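Reading time: 3 min
Last updated: 3rd February
We use cookies to remember your reading preferences. Accept all | Manage settings

4.2 Grasp planning for upright and lying profiles

It may help to say a little more about how the planner chooses a grasp, as most of the questions we had from readers of the first draft were about this step. Brarau, our planning layer, takes the estimated pose of the profile and proposes a short list of gripper poses along its length. Each proposal is checked against the joint limits of the arm and against a simple model of the board and the slotted holder, and whatever is left over is ranked by how far the wrist would have to turn. We keep at most 18 proposals, and we were pleased to find that this small number is usually plenty for an arm of this size.

The two resting poses of the profile ask for rather different things. When it stands on end, the planner prefers a grasp near the top, where the fingers have the most room above the board and a small error in height does little harm. When it lies flat, the fingers have to come down close to the board, and here we let the arm stop at a hover pose with the jaws a little open, so that Kocsis (our pose tracker) can take one more look before the final move. We are rather fond of this pause. It costs time, certainly, but it let us get by with low-cost hobby servos whose play we never fully managed to model.
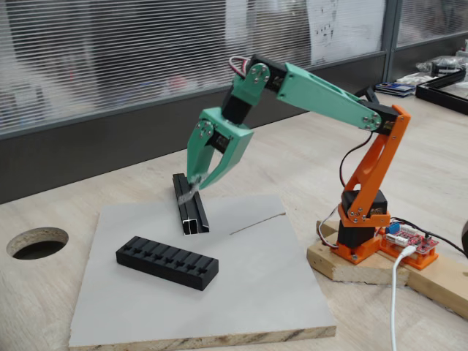
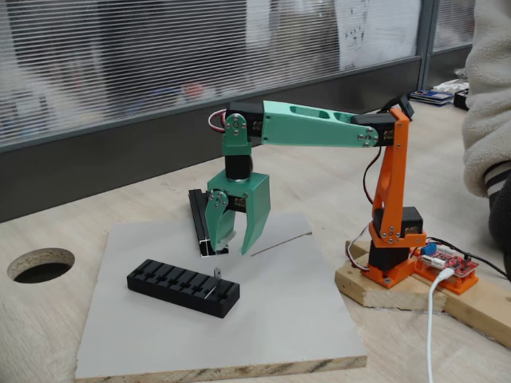

Figure 7. The arm at the gray board with a black slotted profile: held upright in the closed gripper (first picture), and lying on the board with the fingers slightly open above the surface (second picture).

4.3 Control loop and recovery

Commands from the planner are passed to Irnska, a thin control program that turns each pose into joint targets and sends them on at 30 Hz. We wrote it early in the project, meaning to replace it, and then grew so used to its plain log files that we kept it. Every target is limited in speed before it is sent, with a lower limit for the shoulder than for the wrist, as sudden shoulder moves shook the whole arm and spoiled the next pose estimate.

If the tracked pose and the expected pose drift too far apart, Irnska holds the current joint angles and asks Brarau for a fresh list. The threshold was tuned by hand on the 337 attempts in the Westomstead set, recorded in August, and was then left alone for all the results in Section 5.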